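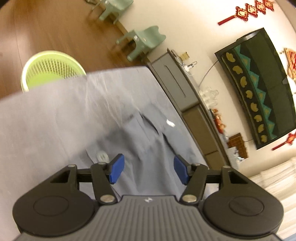 Setting Up Discount Codes for Your Event

Loria Help > Selling > Discounts

A discount code lowers the price of one or more sales items when the buyer types it in at checkout. Codes belong to a single event. If you run the same event every year, you can copy the codes along with the event, but the dates on them are cleared and have to be entered again.

Before you start

Your event needs at least one saved sales item. You also need the Manager or Owner role. Users with the Door Staff role can see the list of codes but cannot add or edit them.

Add a code

1. Open your event and click Pricing in the left menu.

2. Click the Discounts tab, then New Code.

3. Type the code. Letters and numbers only, up to 20 characters. Codes are not case sensitive, so MAYFAIR and mayfair are the same code.

4. Choose the discount type. Percent takes a share off each item. Fixed takes a dollar amount off each item. Fixed Per Order takes the amount off once, however many items are in the cart.

5. Enter the value. For half price, choose Percent and enter 50. Do not type the percent sign.

6. Under Applies To, check the sales items the code should work on. All items are checked when the form opens.

7. Set a start and end date if you want them. A code with no dates works for as long as the event is on sale.

8. Click Save.

The code is live as soon as it is saved. If you are not ready to give it out, set the Status to Paused before saving.

Limit how often a code is used

Open the code and scroll to Limits. Total Uses is the number of orders that can use the code. Uses Per Buyer is checked against the email address on the order. Leave either box blank for no limit.

A use is counted when the order is paid. Refunding an order does not give the use back. To return it, raise Total Uses by one.

Add many codes at once

Click Import on the Discounts tab and upload a CSV file with one code per line. The columns are code, type, value and uses. When the import is done you will see a message such as "387 codes added, 2 skipped." Skipped codes are nearly always duplicates. Click View Skipped to see the line numbers.

If a code does not work

"Code not valid for these items" means nothing in the cart is checked under Applies To. Add-ons such as parking count as separate sales items and have to be checked on their own.

"Code expired" on the last day is usually a time zone problem. End dates use the time zone in Event Settings, and a code ends at the start of the end date unless you enter a time.

Error 3606 means the discount is larger than the price of the item. Lower the value or change the type to Percent.

Related pages: Copying an Event, Refunds and Exchanges, Sales Reports by Code

Page maintained by Caoimhe Mac Mathúna. Last updated 15/01/2022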